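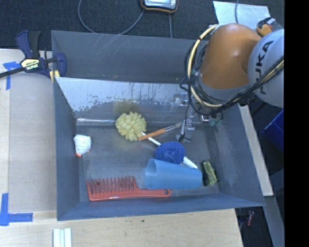

An orange and gray KUKA arm over a metal bin of household bits, paintbrush included.

Hundaden
Trundanano (Besis Records)

I have had this record on since the package came through the door on 23rd October, and I've put off writing about it mostly for the pleasure of playing it one more time first. Hundaden is the duo of Kelly Ackroyd and Shinji Mizuno. She plays the harmonium and sings a little, he looks after the tape machines and an old drum box, and between them they make a kind of slow, crooked pop music that I find very easy to live with.

Their first album was recorded in a single weekend and sounded like it (I mean that kindly!). Trundanano took them the better part of two years, and you can hear all the time that went into it, especially in the low end, which is round and soft and never gets in the way of the voice. The opener, "Todorova", starts with a single held chord that goes on so long I went over to check the needle. Then the drum box comes in, a little behind where you want it, and Kelly sings four lines about a train station, and by the end of it I was grinning at the kitchen wall.

There are 11 songs here and I would have been happy with nine. The two instrumentals on the first side are pretty but they sit right next to each other, and the second one, "Salt Stairs", seems to be waiting for a tune that doesn't arrive. Maybe it works better live. Side two is where my heart is. Mio Kawaguchi guests on clarinet for "Letter to a Cousin" and plays with such a light touch that you could miss her the first couple of times, and after that you'll listen for nothing else. The closing song runs to 20 minutes, and I know how that sounds, but please give it an evening when you have no place to be. Somewhere past the middle the harmonium drops out and leaves just the tape hiss and some humming, and it's lovely.

Sota Miyazaki mastered the vinyl, and my copy is quiet and nicely centered. The lyric sheet is printed in a pale green that I had to hold up to the lamp, so younger eyes may do better with it.

Besis have pressed 2,000 copies, with a download code tucked in the sleeve. The duo are playing a short run of shows in January, seven in all, mostly in small rooms, and I've already got my ticket.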